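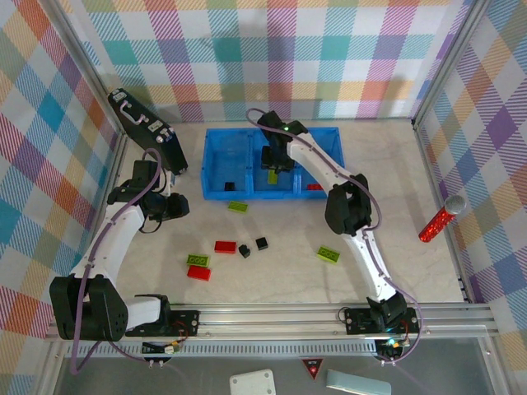
Does a robot learn better from a person who makes mistakes?

It can, as long as the person also fixes the mistake and the fix is in the recording.

That is the short version of what Lucian Toma and Marius Olteanu have been working on at Motum, and they would both like it noted that the long version has more conditions in it. I asked for the long version. It took most of an afternoon and a packet of crackers.

The task they chose is one a four-year-old would consider beneath her. Toy bricks lie on a table. Green ones go in the middle compartment of a blue tray, red ones in the right. The arms have to find each brick, pick it up and let go of it in the proper place. "People ask when we'll do something harder," says Toma. "I ask them to come and watch it try to pick up a brick that's leaning on another brick. Then they stop asking."

The usual way to teach such a thing is by demonstration. A person steers the arms through the job again and again, the recordings go into training, and anything embarrassing gets deleted first. Olteanu did much of the steering and, for the first few weeks, most of the deleting. He describes himself in that period as a man editing his own vacation video.

"I'd fumble a brick, swear, stop the recording, start over," he says. "By the end I had a lovely set. I looked like a surgeon."

The trouble came when they trained on it. The resulting model, which they named Dinu, was graceful right up to the moment a grasp went slightly wrong. A brick would turn in the fingers, or slip, and the gripper would carry on to the tray holding air, open with great ceremony, and go back for the next one. Sometimes it hovered. "It had never seen a dropped brick," Toma says. "I'd made sure of that. I'd been very thorough."

So they stopped deleting. The full collection came to 474 demonstrations, of which 142 contained at least one botched grasp followed by a recovery. They marked those by hand in Trollis, their labeling tool, which Olteanu wrote and which Toma speaks of with the careful politeness you use for a friend's band. For each one they noted where the error began and where the recovery began. Then they cut out the stretch in between.

This cut is the actual method, and they got quite animated about it. If you leave the whole episode in, the model learns the fumble along with the repair, and may decide that fumbling is part of the procedure. If you keep only the part after things have gone wrong, it learns what to do from a bad position without being shown how to get into one.

"It's good at getting into one by itself," says Olteanu. "It doesn't need lessons."

The model trained this way is called Kasia. I asked who Kasia was and was told it was a name. Both models got the same total amount of training data, with Dinu's made up from extra clean episodes, and each was tested on 30 runs with the bricks laid out by someone who had not done any of the steering. Dinu left bricks behind in more than half its runs. Kasia left bricks behind in four. A version trained on the uncut fumbles landed between them, closer to Dinu than Toma had bet. He lost a lunch on it.

I wondered whether Kasia simply dropped fewer bricks. Toma had been waiting for this one. The two models missed their first grasp about equally often, he says – the gain is nearly all in the second attempt. Kasia is also slower, and now and then goes back to check on a brick that is perfectly fine. Olteanu finds this relatable. Toma calls it a cost and has it in the table of results, where it takes up a whole row.

There are gaps. Most of the recoveries are Olteanu's, so what Kasia has learned may be one man's particular way of apologizing to a brick. They have a second operator's recordings, collected on Jun 6, 2024, but those haven't been labeled yet. They also tried staging mistakes on purpose, which went poorly. "You can tell when I'm acting," Olteanu says. "I drop it too nicely." The staged episodes were left out of the comparison and will get their own section, assuming the page limit allows.

Next comes handing bricks from one arm to the other, where either arm can be the one at fault. Toma expects the labeling to be slow, and has asked for an undo button in Trollis before they start. Olteanu says it's on the list.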